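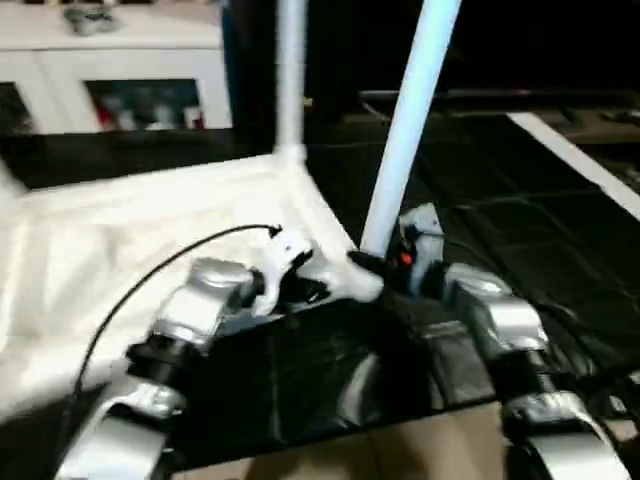 Figure 7.1 Two pale poles and a white fabric panel, with one pole meeting the panel at a corner joint.

Chapter 7
Poles, Panels, and Corners: How Light Frames Stand Up

If you have ever spent a Wednesday evening on the living room floor with a bag of poles, a folded sheet of cloth, and a set of directions that seems to have been written for some other tent altogether, then you already know a good deal more about this chapter than you might think. You know that a pole by itself will not stand. You know that a piece of cloth by itself is a puddle. And you know the pleasant moment when the last corner goes in and the whole floppy business stiffens up under your hands – it is a small thing, but it has kept people cheerful at campsites for a very long time.

In Chapter 6 we looked at heavy frames, the kind made of posts and beams, where the weight of the parts does much of the work of holding them in place. Light frames play by different rules. They weigh so little that a breeze or a careless elbow can shift them, and they depend on being pulled tight.

Look back at Figure 7.1 for a moment. The fabric is stretched into a flat panel with a raised edge, much like the base of a small tent or canopy. One pole rises almost straight up from the white corner joint, while the other, thicker one slants. We will come back to that difference in Section 7.3, when we talk about what happens to a load as a pole leans away from vertical, so please keep a finger in this page.

We will use three model frames all the way through the chapter. The Gillia is a play tent with a square floor. The Lozano is a garden canopy, open on all sides, and the Nivetti is a laundry-room drying frame with a sling of cloth across the middle. The Gillia weighs 879 grams with its cover on, which makes it a good one to start with, and you can lift it with one hand while you hold this book in the other.

Words to know before you begin: tension, compression, brace, span, corner joint, guy line. You will find them all in the glossary, and you have met the first two already.

Try this first
Cut a square of old bedsheet 300 millimeters on a side and find four drinking straws and some tape. Build any frame you like that holds the cloth flat and off the table. Give yourself 20 minutes. Then press gently in the middle of the cloth and watch the corners – not the cloth, the corners – and write down which one moves first. Keep your frame. We will be mending it in Section 7.2, after our visit to the canopy makers at Fengate.

7.1 What a Corner Has to Do

A corner joint has a harder life than any other part of a light frame, and we may as well begin there. Poles push on it from one direction and cloth pulls on it from another.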